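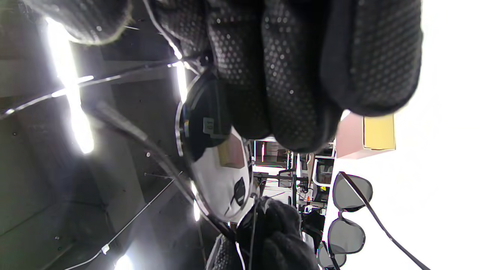 Leanne Mapplebeck asked whether the grip fault at Herneck should hold up the eyewear task. Our answer is yes, for the wrist-load runs only.

Status at 2/19/23: the gripper lost closing force twice while handling glasses with a thin temple arm. In both cases the drive reported full torque and the fingers opened by 2 mm. No one was hurt. The controller did not raise an alarm, and we class this as a safety matter.

Gaétan Turcotte traced the loss to a slipping coupling on the Plorden unit. The set screw had been tightened below spec. Force is now capped at 35 percent and handling by gloved operators continues.

Open items: replacement coupling, on order; slip alarm in firmware, Jade Chan, in test.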